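Kestus Hand Gripper Kit, Pair: Build and First Use
Review by Elmarie Potgieter

The Kestus is a hand-held version of a two-finger robot gripper. You squeeze the grip, the jaws close, and whatever you have clipped to it records what your hand did. I bought the pair in kit form from Guten for $263 and put them together on the bench at Zamudio, the shared workshop where I rent a shelf. The plan is to record myself handling laundry and later feed that to the small arm I am building at home. This review covers the grippers only. The arm is not done.

The kit comes as bagged plastic parts, bushings, screws, pads and a printed manual. You supply the drivers, a flush cutter and threadlocker. The manual asks for a 2 mm and a 2.5 mm hex driver, and you should use decent ones. The screws are soft and I rounded one on the first evening.

The fingers go together first. The pads are black and fuzzy and come with adhesive already on the back. Mine went on straight but the cut edges were a little ragged, and they pick up lint from whatever they touch. A strip of masking tape takes most of it off. I would have liked a spare set of pads in the bag.

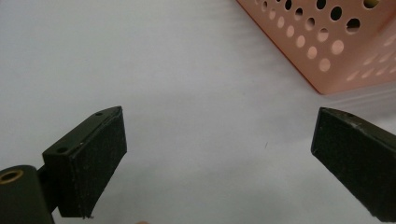 Linkage and bushings

The linkage is where the time goes. The arms pivot on brass bushings that press into the plastic, and the holes are tight. The manual says to push them in by hand. I could not do that with any of them and used the arbor press with a scrap of hardwood on top. A bench vise would also work if you go slowly and keep the bushing square. Do not use a hammer.

Once the bushings are in, the fit is good. There is no side play at the joints and the fingers meet along a straight line when closed. The first gripper took me an evening. The second took nearly 80 minutes because I knew which steps to ignore. Step 14 has you tighten the bracket before the inner arms are on, and you will have to loosen it again.

For testing I used what I plan to record: clothes and cloths in a plastic basket on a table. Thin fabric is harder than it sounds for two flat fingers. The Kestus pinches well at the tips, and a single layer stays put if you take it near an edge or a fold. If you grab from the middle of a pile you get two layers as often as one. I blame my technique for some of that.
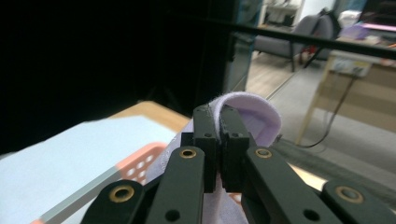 Grip effort is moderate. After half an hour my thumb was tired, mostly on the left side, and I backed the return spring off a turn on both units. That helped, and the jaws still opened fully. The adjustment screw is inside the handle, so you have to take the cover off to reach it. It should be on the outside.

The marker plates on top are white with black square patterns and they screw on without fuss. Keep your thumb low. Mine wanders up toward the plate, and if it covers a square the tracking software loses that hand until you move. I put a sheet of pale paper over the table as well, which made the edges of the basket and the dark fingers easier to pick out on playback.

Cables are the weak point. They are long enough to reach the floor and back, but they are stiff, and they pull on your wrist when you reach across the table. I tried routing one along my forearm and that was better than letting it hang. A softer cable would fix it. The Gilla set that a friend lent me in December has softer cables and worse joints, and I would still pick the Kestus between the two. 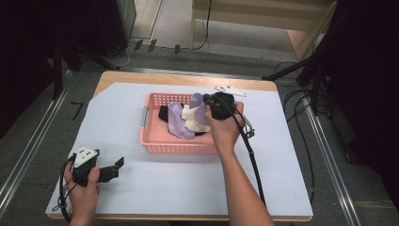
BUYING NOTES

Assembly: 3 out of 5. The parts are accurate, the manual is not. Check the seller's page for the corrected step order before you start.

In use: 4 out of 5. The jaws are stiff and line up properly. I took a point off for the cables and the buried spring screw.

Guten replaced my rounded screw and sent extras, posted on a Thursday and here the next week. They also sell the grippers assembled. If you do not have access to a press or a vise, get those. Replacement pads are sold separately and I have ordered a pack.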